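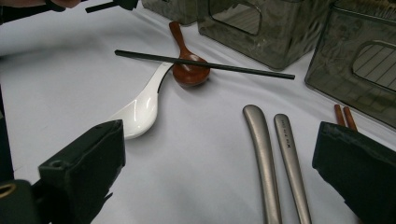

2 min read

Shared kitchens in Harwood will get a common system for storing chopsticks and spoons under a plan the Renthorpe housing association approved this month.

The change covers 41 kitchens in the association's buildings, which are used by 1,112 residents. Each kitchen will have a set of open baskets for loose utensils in place of the deep drawers now in use.

Beatrice Lema, who manages shared spaces for Renthorpe, said the drawers were the most common subject of complaints in a resident survey last June.

"People told us they could find a fork but not a soup spoon," Lema said. "Chopsticks ended up at the back, one here and one there, and the wooden spoons got buried under everything else."

The baskets are sorted by type of utensil. Chopsticks go in one, both the long black ones and the metal ones. Soup spoons go in another. Wooden spoons and other cooking tools go in the third. Knives will stay in the drawers for now.

Renthorpe looked at several kinds of containers before settling on see-through plastic in a dark tint. Lema said residents wanted to be able to tell what was inside without taking a basket down from the shelf, and clear plastic showed scratches too quickly.
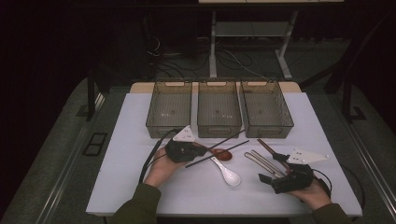

Three smoky-brown baskets at the far edge of a table, with utensils lying on the table.

The first kitchens to change over will be the 19 in the Villanueva building, where most of the larger shared households live. The Clirex building will follow in June, and the rest will be done by the end of the year.

Residents are asked to take home any utensils that belong to them before their kitchen is switched. Items left behind will be washed and added to the common supply. Chipped ceramic spoons and split wooden ones will be thrown out.

Labels will be put on the shelves and not on the baskets, so the baskets can go through the dishwasher. Each household will also get a one-page guide showing where things go.

The association said rents and kitchen fees will not change as a result of the plan. Questions can be left at the Renthorpe front desk.

Posted 24/03/2019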